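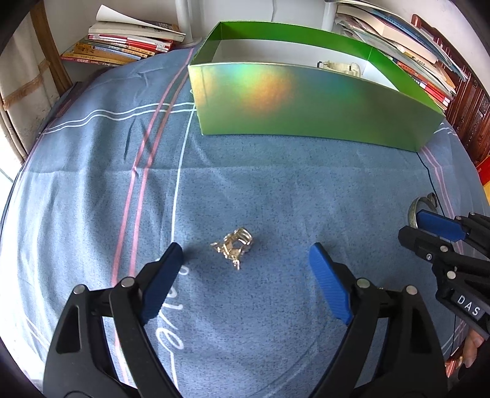
Gold-colored hair claw clip on a blue bedsheet.

Filed under: Grant Updates, Sewing & Fiber Arts

Progress report, Prultgate Sewing Room, second period (through June)

The beginner machine embroidery course has now run twice. Both rounds filled at 12 people, and 9 from the second round finished all the sessions. Two of the others moved to the evening group and one dropped out for work reasons.

Spending to date is $1,815. Most of that went to tear-away and cut-away stabilizer, bobbin thread, and service on the two older machines. We budgeted $270 for needles and have used nearly all of it. Students broke more than planned while learning to embroider on denim. Kai-wen Shih has moved the denim lesson later in the course, after hooping and tension, and breakage was lower in the second round.

The shared design library is behind schedule. Asnakech Ayele has digitized the lettering and the border sets, but the corner motifs still pucker on light cotton. She is reducing the stitch density and will sew them out again before we hand them to students. Ka-ming Chiang is writing the thread charts and has finished those for the lettering.

Purchase of the third machine is on hold. The dealer in Vullero quoted a price without the large hoop, and we need that hoop for the table linen project. I have asked for a new quote and will send it to you before we commit any money.

The table linens themselves are going well. Napkins are done apart from pressing. The two long runners are cut and marked, and one is stitched as far as the center panel. We changed the backing to plain muslin after the first choice shrank in the prewash.

Next period we plan to run a third beginner round, complete the corner motifs, and open the evening group to people who bring their own machines. We are not asking for any change to the total award. I would like to move the unspent printing money to thread, if that is allowed under the agreement.

Babatunde Bako
Project lead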